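Home arm build - report to Vulholm, 1/14/21

The simulated kitchen now runs on the workshop PC, and both views render. The grant has covered 512 of the 3612 budgeted so far.

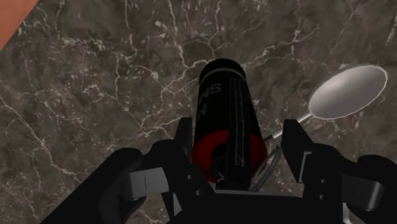
Wrist view, fingers open on either side of the black cylinder.

Next is the grasp controller - Xiaoqing Fang has the first draft. The real gripper mount waits until March.

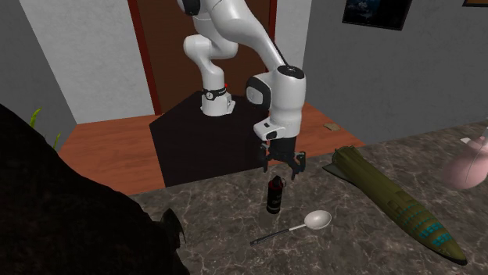

Room view, arm on its pedestal behind the counter.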